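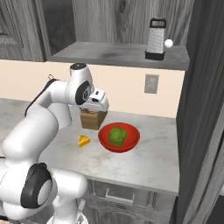 October
By the Fado kitchen desk

When the Arm Stops Over the Knife Block: Tips for a Counter Robot

A counter robot that stalls with its hand over the knife block is the fault we get the most mail about. Ours did it twice in one month. The first time I reached under the hand to pull a bowl clear, the arm dropped almost 2 inches, and I got a bruised knuckle and a good scare. Here is what we do now.

Hit the stop before you touch anything. The pause command in the Kaniteck app holds the arm in place, but it can start again if someone else in the house taps resume. Use the red button on the wall lead. If yours didn't come with one, order one before you run the arm again.

Keep your hands out from under it. Even with the power off, an arm can sag when the brakes let go. Slide things out from the side with a long wooden spoon. A bowl with something in it can wait.

Look at the hand from the side. You want to know if it is holding anything, and from above you usually can't tell. If it has a knife handle, put a folded towel on the counter next to the block and call the service line. Don't pry the fingers open.

Check the cable along the forearm. Ours had worked out of its clip and was catching every time the wrist turned. The arm felt the drag, took it for a collision and quit. A new clip cost 4 dollars. Zip ties are no good for this, they pinch.

Move the knife block. We had it in the middle of the work area, where the arm passed over it on every trip. Ours now lives 52 inches from the base, well out of reach. Measure with the arm stretched all the way out, then tell the software the block has moved. We forgot that part and the arm spent an evening trying to pick up a block that wasn't there.

Clear the small stuff. A wedge of cheese or a loose lid is easy for the arm to bump and push along, and then its idea of the counter is wrong. Put food in bowls with wide rims and leave 6 inches between them.

Try the job in simulation first if your model has it. The Gametance planner is slow to load, but it would have shown us the wrist passing low over the block.

Write down the fault code before you restart - the log on older De Smet controllers clears itself when the power comes back. We keep a pencil on a string by the outlet.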